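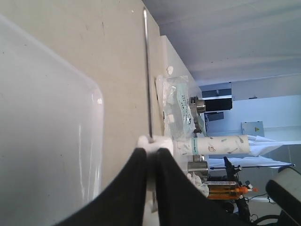 메라드(Merard) 휠체어 방석 석 달 사용 후기

동생이 척수 손상으로 휠체어를 쓴 지 4년째입니다. 흉추 쪽이라 팔은 자유롭고 허리 아래로는 감각이 거의 없습니다. 그동안 방석을 세 번 바꿨고, 이번에 산 것이 메라드의 공기셀 방식 방석입니다. 11월 말에 받아서 2월까지 매일 썼습니다. 협찬은 없고 전액 저희 돈으로 샀습니다.

먼저 왜 바꿨는지부터 적습니다. 전에 쓰던 것은 플레미스(Plemis) 젤 방석이었습니다. 처음 1년은 괜찮았는데 젤이 한쪽으로 쏠리기 시작했고, 작년 가을에 왼쪽 엉덩이뼈 부근이 빨갛게 되어 반나절이 지나도 가라앉지 않았습니다. 외래에서 욕창 1단계라고 했고, 2주 동안 앉는 시간을 하루 네 시간으로 줄였습니다. 그 2주 동안 동생은 일을 못 했습니다. 재활병원에서 만난 작업치료사 사비타 아후자 선생님이 압력 측정을 해 보자고 해서 해 봤더니 왼쪽이 오른쪽보다 눈에 띄게 높게 나왔습니다. 그때 공기셀 방식을 권유받았습니다.

받은 상태
상자 안에는 방석 본체, 커버 두 장, 손펌프, 수선용 패치, 설명서가 있습니다. 설명서는 영어와 터키어뿐입니다. 수입처 상담 직원인 하티제 빌긴 씨에게 메일을 보냈더니 이틀 뒤에 한국어로 된 두 쪽짜리 요약본을 보내 주었습니다. 공기 넣는 순서는 들어 있는데 세탁 방법이 빠져 있어서 다시 물어봐야 했습니다. 본체 무게는 787그램입니다. 젤 방석이 2킬로그램을 넘었으니 차에 휠체어를 실을 때 차이가 큽니다. 동생은 혼자 바퀴를 빼고 조수석 너머로 프레임을 넘겨 싣는데, 방석은 따로 던져 놓으면 됩니다.

공기 맞추기
여기서 제일 오래 걸렸습니다. 공기를 넉넉히 넣고 앉은 다음, 엉덩이뼈 밑에 손을 넣고 조금씩 빼면서 바닥과의 간격을 맞춥니다. 손가락 한 마디가 안 되게 남아야 합니다. 감각이 없는 사람은 혼자 하기 어렵습니다. 처음 일주일은 제가 아침마다 확인했고, 지금은 이틀에 한 번 합니다. 동생 말로는 너무 많이 넣은 날은 몸통이 흔들려서 티가 나는데, 적게 넣은 날은 알 수가 없다고 합니다. 위험한 쪽은 적게 넣은 날이니 이 점은 단점으로 봅니다.

기온도 탑니다. 추운 날 밖에 오래 있으면 공기가 줄어든 것처럼 물렁해집니다. 1월에 병원 주차장에서 한참 기다린 날에 확인해 보니 간격이 거의 없었습니다. 그 뒤로 펌프를 휠체어 가방에 넣고 다닙니다.

피부 상태
석 달 동안 붉어진 적이 두 번 있었고 두 번 다 30분 안에 가라앉았습니다. 방석만의 효과라고는 못 하겠습니다. 같은 시기에 동생이 시계 알람을 맞춰 놓고 몸을 앞으로 숙이는 압력 해소를 규칙적으로 했고, 밤에 거울로 보는 것도 빠뜨리지 않았습니다. 1월에 다시 잰 압력은 좌우 차이가 많이 줄었습니다.

균형
젤보다 불안정합니다. 식탁에서 반찬 그릇으로 팔을 뻗을 때 몸이 한쪽으로 기우는 느낌이 있다고 합니다. 침대로 옮겨 탈 때도 셀이 눌리면서 밀려서 처음 며칠은 제가 옆에 섰습니다. 지금은 옮겨 타는 판을 쓰고 혼자 합니다. 복근이 전혀 없는 분이라면 꼭 앉아 보고 결정하시기 바랍니다. 같은 병동에 있었던 산토시 카티야르 씨는 경추 손상인데, 이 방석을 이틀 빌려 써 보고 돌려보냈습니다. 지금은 폼과 공기가 섞인 헤스탄스(Hestance) 제품을 쓰고 있습니다.

커버와 세탁
커버는 손빨래 했습니다. 마르는 데 하루가 걸려서 두 장이 들어 있는 것이 도움이 됩니다. 지퍼가 뒤쪽에 있고 손잡이 끈이 짧습니다. 손 힘이 약한 분은 고리를 하나 달아야 할 것 같습니다. 밑면의 미끄럼 방지 천은 석 달 쓰니 가장자리에 보풀이 생겼습니다. 본체는 미지근한 물에 중성세제를 풀어 닦았고, 밸브를 잠근 상태에서 해야 합니다.

펑크
한 번 났습니다. 12월에 바지 뒷주머니에 있던 열쇠 때문이었습니다. 저녁에 옮겨 탄 뒤에 방석이 납작해진 것을 보고 알았습니다. 물에 담가 거품 나는 곳을 찾아 패치를 붙였고 40분이 걸렸습니다. 그 뒤로 새는 곳은 없습니다. 예비 방석은 버리지 말고 두시기 바랍니다. 그날 밤은 옛날 젤 방석을 꺼내 썼습니다.

비용
가격은 511달러였고 배송비는 별도였습니다. 보조기기 지원은 신청했지만 저희는 이전 방석으로 받은 지 얼마 되지 않아 대상이 아니라는 답을 받았습니다. 실손보험에서도 나오지 않았습니다. 같은 상황이라면 사기 전에 이전 지급일부터 확인하세요. 처방전과 압력 측정 결과지는 사본을 따로 보관하시고요.

이런 분께는 맞을 것 같습니다. 몸통 균형이 어느 정도 있고, 욕창이 생긴 적이 있고, 공기를 확인해 줄 사람이 집에 있는 경우입니다. 혼자 살면서 손 기능이 약한 분께는 권하지 않습니다.

별점은 다섯 개 중 네 개입니다. 하나는 설명서와 추운 날 문제로 뺐습니다. 동생은 네 개 반을 주겠다고 합니다. 여름에 땀이 차는지는 아직 모르니 8월쯤 써 보고 이 글 아래에 덧붙이겠습니다.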